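Notes on Steeping: Four Months with the Umen Dessert Concentrates

Readers of this blog have asked on several occasions for a fuller account of steeping times, and the purpose of this entry is to provide one. The observations below concern three custard and pastry concentrates from the Umen range, mixed at home between February and June. All three were purchased at the regular retail price from Saxena, the supplier used for most of the recipes recorded on these pages.

Each concentrate was diluted at 10 percent in a base of equal parts propylene glycol and vegetable glycerin, without nicotine. The bottles were shaken once, labeled and placed in a closed cupboard. No heat was applied at any stage. I am aware that a number of mixers recommend a warm water bath, and I have tried it in the past – the vanilla notes suffered on each occasion, and I have not returned to the practice.

The plain custard was harsh in its first week and remained so into the second. By the fourth week the egg note had settled and the liquid had taken on a light straw color. The pastry blend was ready sooner and changed very little after the second week. The third, a rice pudding with cinnamon, is the one I would purchase again. Its spice was dominant at first and receded slowly, and the June tasting was the best of the series.

Storage temperature deserves a word. The cupboard shares a wall with a radiator controlled by a Tado thermostat, which allowed the room to be held steady through the colder months. Mixers without such an arrangement should select an interior closet.

Purchasers are advised to check the batch label before mixing. My bottle of the custard was marked 1,562, and the seller has confirmed that later batches carry a revised dilution chart.

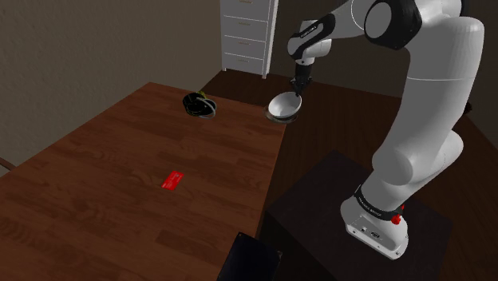

Next Entry: Tobacco Blends

The following entry will address the Uvbridge tobacco concentrates, which require a longer rest and a different base.

Comments

Aarti Jaiswal: Thank you for this. Did you leave the caps on for the full four weeks, or did you let the bottles breathe?

Author: The caps remained on throughout.

mixbench315: my custard took six weeks at the same percentage. Cold garage though

Filed under: DIY E-Liquid, Dessert Flavors, Steeping

Contact | All rights reserved | Back to top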